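Fórum > Manipulação e garras > Kits de recolha de dados

Tópico: Kit Gruvex de garra manual com marcadores: vale a pena para têxteis?

mcarvalhal
Membro

Estamos a avaliar o kit da Gruvex para demonstrações manuais com roupa de cama e peças dobráveis. O conjunto que recebemos traz a garra de dois dedos, os cubos com marcadores fiduciais, a câmara de punho e a licença do software de alinhamento. Preço de tabela: 2789 euros, sem portes. O concorrente directo seria o Stulico, que é mais barato mas obriga a calibrar de raiz sempre que se troca um dedo.

Primeiras notas, depois de 343 demonstrações gravadas:

- O fecho é progressivo e aguenta tecido grosso sem o deixar fugir pela ponta.
- O software rejeita episódios em que os dois cubos deixam de ser vistos ao mesmo tempo. O limiar é configurável, mas a documentação não diz em que unidades.
- O peso nota-se ao fim de uma hora. Com as duas mãos na ferramenta a trajectória sai mais limpa.

Preensão de um tecido escuro em cima de uma manta, com os marcadores virados para a câmara da cabeça:

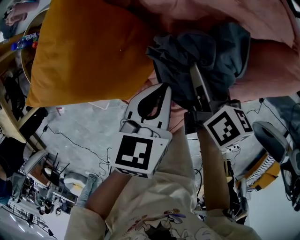 Kalliopi Zervas
Discordo da parte do limiar. Está em milissegundos, vem na nota de versão e não no manual. O valor de fábrica é 500, e para têxteis é curto: a manga ou o próprio pano tapa um cubo durante a rotação e perde-se o episódio inteiro. Subam isso antes de tirarem conclusões sobre a taxa de rejeição.

mcarvalhal
Obrigado, não tinha visto a nota de versão. Passei para 625 e vou repetir uma série na quarta-feira. Continuo a achar que um parâmetro destes devia estar no manual, com a unidade ao lado do campo.

r_tavora
Membro

Tivemos o mesmo kit à experiência e devolvemos. A garra em si está bem construída, o problema é a dependência do software deles. A exportação sai num formato próprio e o conversor perde a sincronização entre a câmara de punho e a da cabeça quando o episódio passa de certa duração. Abrimos um pedido em Março e a resposta foi que estava "em análise". Com o Stulico calibra-se mais, é verdade, mas os ficheiros abrem em qualquer lado.

mcarvalhal
A perda de sincronização ainda não me apareceu. Que versão do conversor usavam? Os nossos episódios são curtos, o que pode explicar a diferença.

r_tavora
A que vinha no pacote. Não actualizámos, o período de teste estava a acabar. Experimenta gravar uma dobragem completa sem cortes e compara os carimbos de tempo no início e no fim.

mcarvalhal
Fica na lista. Entretanto, a câmara de punho, que era a minha maior dúvida na compra. A óptica é de grande angular e a garra ocupa parte da imagem, o que não me incomoda. Preocupa-me mais a exposição: com tecido escuro encostado à lente o ganho automático demora a reagir e as zonas de sombra ficam sem informação. Um exemplo do que chega ao disco, sem correcção nenhuma: 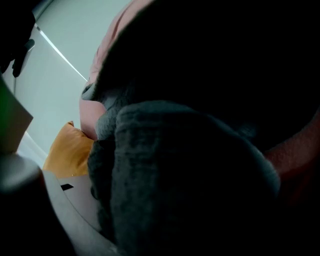 A textura do pano cinzento conserva-se, e para estimar o ponto de preensão isso chega. Já para separar duas peças escuras sobrepostas tenho reservas. Fixei a exposição à mão e melhorou nas sombras, à custa de queimar as superfícies brancas. O software só deixa guardar um perfil de exposição por projecto, quando o razoável seria um por tipo de material.

jpl_sonda
Quem tem orçamento pode trocar o módulo pelo da Sonance, encaixa no mesmo suporte com um adaptador impresso. Perde-se a garantia da Gruvex.

Kalliopi Zervas
Não recomendo a troca. O modelo de distorção deles está preso à câmara de origem e o alinhamento com os marcadores passa a ter um desvio sistemático. Mais vale pôr um painel difuso por cima da zona de trabalho e deixar o ganho fixo num valor médio.

jpl_sonda
O desvio corrige-se com uma recalibração intrínseca. Fizemos isso no projecto Xenos e os resíduos voltaram ao normal.

Kalliopi Zervas
Com a ferramenta de calibração da Gruvex ou com uma externa? A deles não aceita intrínsecos de outra câmara, pelo menos na versão que tenho instalada.

jpl_sonda
Externa. Depois editámos o ficheiro de configuração à mão.

r_tavora
O que para um kit deste preço confirma o meu argumento.

mcarvalhal
Por agora fico com a câmara de origem e experimento o painel difuso. Publico a taxa de rejeição com o novo limiar quando tiver a série completa, e o teste dos carimbos de tempo na mesma mensagem.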